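海外の町で部屋を借りて一か月過ごす手順

2024年3月18日更新

ホテルを転々とする旅に疲れてきたので、ここ数年は一つの町に部屋を借り、ひと月単位で滞在するようにしています。この2月には港町のKolportに四週間いました。そのときの手順をもとに、部屋探しから退去までを順番に書きます。家族向けの大きな家や、半年を超える賃貸は扱いません。一人か二人で、家具つきの小さな部屋を借りる場合の話です。

査証や滞在日数の上限は国によって違い、よく変わります。必ず自分で大使館などの公式の案内を確認してください。部屋の支払いをするのは、その確認が済んでからです。

手順1 期間を先に決める

町よりも先に期間を決めます。家具つきの部屋の多くは四週間、または暦の一か月を境に料金が変わります。二十七泊で探すと一泊料金の積み上げになり、二十八泊にすると月額が適用されて総額が下がることがあります。検索するときは、希望の日数に一泊か二泊足したものも試してください。使わない夜が出ても、そのほうが安く済む場合があります。

出発日と到着日がずれる便では、部屋の開始日を到着日に合わせます。当たり前のようですが、私は一度、出発日で予約して一泊分を無駄にしました。深夜に着く便なら、最初の一泊だけ空港か駅の近くに取り、部屋の契約は翌日からにしたほうが楽です。夜中に鍵を受け取る手続きは別料金になることが多く、断られることもあります。

季節外れの時期は部屋が選びやすくなりますが、店やバスも減ります。Kolportでは、夏に毎日出ている島行きの船が2月は週末だけでした。行きたい場所がある人は、部屋を決める前に冬の時刻表を見ておいてください。

手順2 町の中のどこに住むかを決める

観光案内の地図ではなく、普通の地図を開きます。見るのは次の四つです。

食料品店までの歩く距離。水や米や牛乳を持って帰る道なので、坂の有無も見ます。

停留所までの距離と最終便の時刻。

夜に音が出る店との距離。口コミで一番多い不満は音です。

病院か薬局の場所。

Kolportには旧市街と、丘の上のSurari地区があります。旧市街は見どころに近く、部屋は狭くて古めです。Surariは住宅地で、部屋は広く、家賃も少し下がります。その代わり帰りは必ず上り坂です。私はSurariにしました。朝に町へ下りて、夕方に食料を買い、バスで上がるという毎日で、四週間ならこれで不便はありませんでした。毎日何度も部屋に戻る人には旧市街のほうが合うと思います。

地図だけでは坂の急さが分かりません。徒歩の経路検索で行きと帰りの所要時間を両方出すと、差が出ます。その差が大きければ、帰りはきつい坂です。

手順3 総額を出して比べる

検索結果に出る家賃は、払う金額の一部です。私が借りた部屋は、表示の家賃が1238ユーロでした。これに清掃費が158ユーロ、さらに町の滞在税が加わり、支払いは全部で1414ユーロになりました。候補の部屋はすべて、この最後の金額で比べます。

表にするなら、家賃、清掃費、税、光熱費、保証金、予約手数料の欄を作ります。光熱費は「込み」と書いてあっても上限つきのことがあります。冬に暖房を使う町では、上限を超えたときの単価まで聞いてください。保証金は戻ってくるお金なので総額に入れませんが、戻るまでの間は手元からなくなります。カードの利用枠で押さえられる場合は、枠の残りも考えておきます。

通貨が違うときは、全部の欄を自国の通貨に直します。換算の日をそろえないと比べられません。

手順4 部屋に問い合わせる

候補を三つほどに絞ったら、予約の前に管理会社へ質問を送ります。返事の早さと中身で、滞在中に困ったときの対応がだいたい分かります。私が使ったHsuは小さな管理会社で、返事は翌日、質問の順番どおりに来ました。もう一社は三日後に「すべて問題ありません」とだけ返ってきたので、やめました。

質問は番号をつけて、短い文で書きます。翻訳ソフトを通しても崩れにくい文にするのがこつです。私が送ったものを載せておきます。

一、洗濯機は部屋の中にありますか。共用ですか。

二、机と、背もたれのある椅子はありますか。

三、暖房の種類は何ですか。夜間も使えますか。

四、台所にある調理器具を教えてください。

五、部屋は何階ですか。エレベーターはありますか。

六、近くで工事の予定はありますか。

七、鍵の受け渡しは何時までできますか。

四の質問は、自炊する人なら細かく聞いてかまいません。「台所つき」という表示だけでは、こんろが一口なのか、電子レンジがあるのか、包丁や鍋がそろっているのかまでは分かりません。毎日使うものがあるなら、その名前を書いて有無を尋ねます。

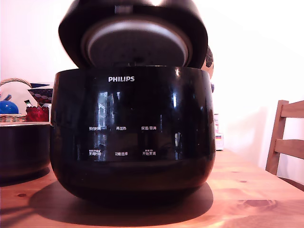 返事が来たら、必ず保存します。予約サイトの中のやりとりなら後から見返せますが、電話で聞いたことは残りません。電話で確認した場合も、「先ほどのお話では洗濯機は室内ということでした」と文章で送り、返事をもらっておきます。着いてみて話が違ったとき、このやりとりが頼りになります。

写真の撮影時期も尋ねておくと安心です。家具を入れ替えている部屋は珍しくありません。最近の口コミに出てくる設備と掲載写真が食い違っていたら、どちらが今の状態かを聞きます。

値引きの相談をするならこの段階です。予約した後ではまず通りません。長めの滞在で空きの多い時期なら、清掃費を下げてもらえないか一度だけ聞いてみます。断られたらそれ以上は押しません。私は断られました。

手順5 契約の中身を読む

予約サイト経由でも、月単位の滞在では別に契約書を求められることがあります。長くても全部読みます。特に見る箇所は次のとおりです。

解約の期限と、返金される割合。出発の直前まで全額戻る部屋は、月額料金ではほとんどありません。

保証金を返す時期と方法。退去の日から何日以内かが書いてあるか。

壊したときの扱い。皿一枚から請求する部屋もあれば、小さなものは見ないという部屋もあります。

管理側が部屋に入るときの連絡方法。月の途中に清掃やメーターの確認が入ることがあります。

来客の可否。友人を一晩泊めただけで違反になる契約もあります。

分からない語があれば、その行だけを抜き出して質問します。署名を急がせる相手とは契約しないでください。支払いは記録の残る方法に限ります。予約サイトの外での送金を頼まれたら、その部屋は候補から外します。

契約書と部屋の住所は紙に印刷して、かばんに入れておきます。入国のときに滞在先を聞かれることがあり、電池の切れた電話では見せられません。

手順6 部屋までの行き方を調べる

空港から部屋までを一続きで調べます。空港から町までは分かっていても、町の駅から部屋までの最後の区間が抜けていることがよくあります。Kolportへは、空港からWumusov駅まで列車で行き、そこでバスに乗り換えました。乗り換えの停留所は駅の正面ではなく裏側にあり、荷物を引いて地下道を通ります。こういうことは乗換検索には出てこないので、駅の構内図を見ておくと迷いません。

到着が遅れたときの案も一つ用意します。最終バスに間に合わない場合のタクシー乗り場、またはWumusovの駅前で泊まれる宿を一軒控えておけば十分です。予約まではしません。

鍵の受け取りが暗証番号式なら、番号が届く日時を確認します。当日の朝に電子メールで送る会社が多いようです。飛行機を降りてすぐ通信できるとは限らないので、前日にもらえないか頼んでみてください。Hsuは頼んだら前日に送ってくれました。

手順7 着いたらすぐ部屋を確認する

荷物をほどく前にやります。二十分あれば終わります。

まず全部の部屋の写真を撮ります。壁の傷、床のしみ、欠けた食器は近くからも撮ります。日時の残る形で保存し、気になるものはその日のうちに管理会社へ送ります。翌日以降になると、自分がつけた傷と区別がつかなくなります。

次に水とお湯を出します。台所、洗面台、シャワーの順に、お湯が出るまで待ちます。排水が遅くないかも見ます。

電気は、照明のスイッチを全部入れてみます。持ってきた変換プラグが合うかどうかは、机と寝床のそばの両方のコンセントで確かめます。備えつけの家電は一つずつ短く動かします。一度にまとめて動かすとブレーカーが落ちる部屋もあるので、ブレーカーの場所もここで探しておきます。

窓と扉の鍵を、中からと外からかけてみます。古い建物では、扉を少し持ち上げないと鍵が回らないことがあります。外に出る前に中で練習してください。オートロックの扉なら、鍵を持たずに廊下へ出ないことです。

最後に通信の速度を測ります。仕事をする人は、机の位置で測ります。遅ければすぐ連絡します。機器を再起動してもらうだけで直ることもあります。

備品の一覧が置いてあれば、実物と照らし合わせます。足りないものがあったら、一覧の写真に印をつけて送るのが一番早い方法です。

手順8 最初の買い物は三日分にする

ひと月いると思うと、つい大きな袋や大きな瓶を買いたくなります。初日は三日分だけにします。近所の店の値段も品ぞろえもまだ分からず、二日目にもっと近い店や安い市場が見つかることがよくあります。

私が初日に買うのは、水、パン、卵、果物、塩、油の小瓶、台所用の洗剤、トイレットペーパーです。塩や油は前の人が残したものが置いてあることもありますが、開封した時期が分からないので使いません。調味料は、退去の日までに使い切れる大きさかどうかで選びます。

米を食べる人は、一番小さい袋を買って、一度炊いてから次を決めてください。産地や種類で水の量が変わるので、最初の一回は少なめの量で試します。計量カップは部屋のものが普段の大きさと同じとは限りません。持っていくなら、軽いものを一つかばんに入れておくと迷わずに済みます。

店の休みも初日に調べます。Kolportの小さな店は昼過ぎに一度閉まり、夕方にまた開きます。冬の間は、午後の休みがそのまま閉店になる店もありました。貼り紙の写真を撮っておけば、後で翻訳して読めます。

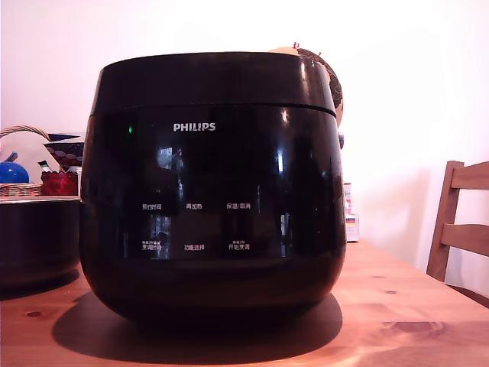 手順9 一週目のうちに暮らしの段取りを作る

ごみの出し方は、隣の人に尋ねる前に契約書と建物の掲示を見ます。分別の種類と出せる時間帯が書いてあります。Surariでは道端の収集箱にいつでも出せましたが、瓶だけは夜に捨ててはいけない決まりでした。音がするためです。

洗濯は、乾くまでの時間を一度測ってから曜日を割り振ります。冬の海辺は湿気があり、厚手のものは丸二日かかりました。服は一週間分も要りません。四日分あれば、早めに洗って回せます。

交通の定期券は、一週目の終わりに計算します。初日に買うと、思ったより歩いて元が取れないことがあります。最初の週は回数券で乗り、乗った回数を控えておいて、残りの週の分と定期の値段を比べます。販売窓口で写真つきの書類を求められる町もあります。

常備薬は、滞在日数に一週間分を足して持っていきます。薬の名前は成分名でも書き留めておきます。商品名は国ごとに違い、薬局で見せても通じないことがあります。

観光は詰め込まないほうが続きます。私は午前に用事を一つ、午後に行きたい場所を一つまでにしました。雨の日用に、屋内の行き先を二つ三つ残しておくと便利です。

手順10 退去の準備は一週間前から

残り一週間になったら、冷蔵庫の中を見て買い物を減らします。残った食品を置いていってよいかは管理会社に聞きます。封を切っていないものは歓迎されることもありますが、冷蔵庫は空にする決まりの部屋もあります。

三日前に、退去の時刻と鍵の返し方をもう一度確認します。便が夕方なら、荷物だけ預かってもらえるかも聞きます。だめなら駅の荷物預かり所を使います。Wumusov駅の預かり所は夜は閉まるので、受け取りの時刻に注意が要ります。

前日に洗濯を終え、借りた食器を元の棚に戻します。動かした家具も元に戻します。入居のときの写真を見ながらやると早いです。清掃費を払っていても、ごみ出しと食器洗いは借りた側の仕事になっているのが普通です。

当日は、入居のときと同じ順番で写真を撮ります。コンセントの充電器、シャワー室の石けん入れ、冷凍庫、扉の裏のフックは忘れ物の多い場所です。電気とガスと水を契約書の指示どおりに止めます。冷蔵庫の電源は、指示がなければ切りません。

鍵を返したら、返した時刻を書いて管理会社に一通送ります。返却箱に入れた場合は、入れる前に鍵と箱の写真を撮ります。保証金の返金予定日は予定表に入れておき、その日を過ぎても入金がなければ、契約書の該当する条項の番号を添えて問い合わせてください。私の場合は予定日の二日前に戻ってきました。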